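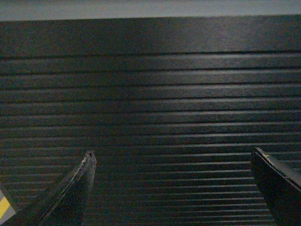 About us

Trastura. We collect examples for robots that are learning to do shop and counter work. Picking up, putting down, weighing, scanning, handing over. Someone steers the arm, the arm does the job, we save the lot, and a learning system gets it later. That's the business. Small firm, one long room, too many cables.

What a working day looks like

One example = one go at one task, start to finish. We call it a run. Operator drives the arm by hand controls, cameras at the head and at the wrist record all the way through, joint positions and finger opening get saved alongside. Operator presses stop. Marks it good, poor or bin. Next one.

A full day on a single station is 80 runs if nothing jams. We plan for 70. People get tired and a tired operator makes lazy movements, and the system will learn lazy movements just as happily as good ones, so we swap operators before lunch and again mid afternoon.

We keep the poor runs too. Fumbles, second tries, a grip that slid and was put right. Clients used to ask us to strip them out, most now ask for more. Only the bin ones go (camera dropped out, wrong task, somebody leant on the table).

The counter station

Our busiest set-up. Electronic scale, barcode scanner, printer, tray, all on a dark counter the way a small grocer might have it. Fruit and veg mainly. Task list is short and dull on paper: item on to the scale, let it settle, lift it off, into the tray. Then the same thing again with the item turned, or nearer the edge, or a different item altogether.
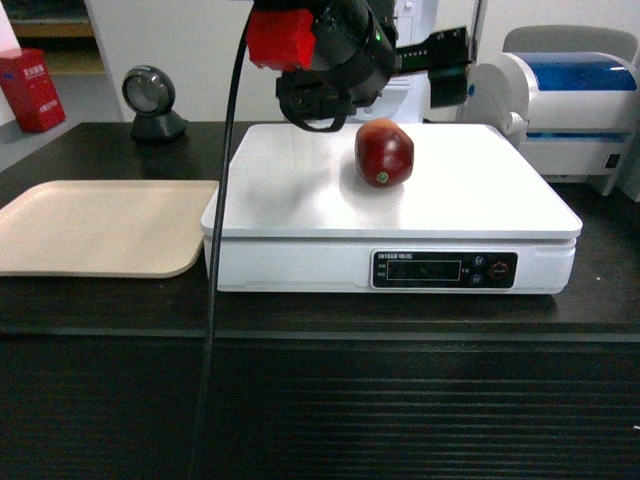
Apples are harder than they look. Round, shiny, bruise if you squeeze, roll if you don't. We wrote a seperate page of notes for operators just on fruit: come in from straight above, close slowly, wait before lifting. Stickers stay on, because shops leave them on. Fruit gets changed when it goes soft.

The set so far, for the counter tasks only, stands at 1255 runs kept. Of those 206 are marked poor. Both numbers go on the sheet we send out with the data, nothing hidden in the small print.

What the cameras catch in between

Bit of a sore point for new clients so we put it here. Not every second of a recording has an object in it. Arms have to get to the work and back again. The wrist camera spends plenty of time looking at shutters, floor, yellow line, counter front, whatever is in the way. We don't trim that. A system trained only on the neat middle part of a task has no idea what to do when the fingers are open and there's nothing between them.
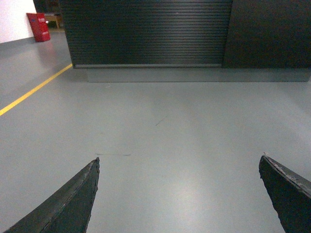 Same goes for light. Black surfaces come out grainy on the small wrist cameras and glossy floors throw reflections. We could clean it up afterwards. We leave it, a working shop has dark corners and shiny floors as well. Finger tips get scuffed, we log when they're changed so you can tell which runs used which pair.

Who we work for

Zendex take the counter runs. Grewal have us on trays and packing, started last November and still going. Kimus is our own labelling tool, built in house after we lost patience with spreadsheets, and clients get a login so they can play back any run and argue with our marks. Please do argue. We've changed quite a few.

Who runs it

Colleen Hiebert started Trastura and still does a shift on the controls most weeks. She checks a share of every day's runs herself before they are sent anywhere. If your run sheet has a rude comment in the margin it is probably hers.

Working here

We take on operators with no robot background. Steady hands, patience, happy doing the same thing many times over while paying attention. Training is a week, paid. First two days you only watch and mark, then practice runs that don't go in the set, then real ones. Part time is fine.

Getting in touch

Use the form on the contact page. Tell us the task, the objects, and what arm you have if you have one. Small trial batches are welcome. We'll say so if its not something we can do.

Page last updated 2023-04-17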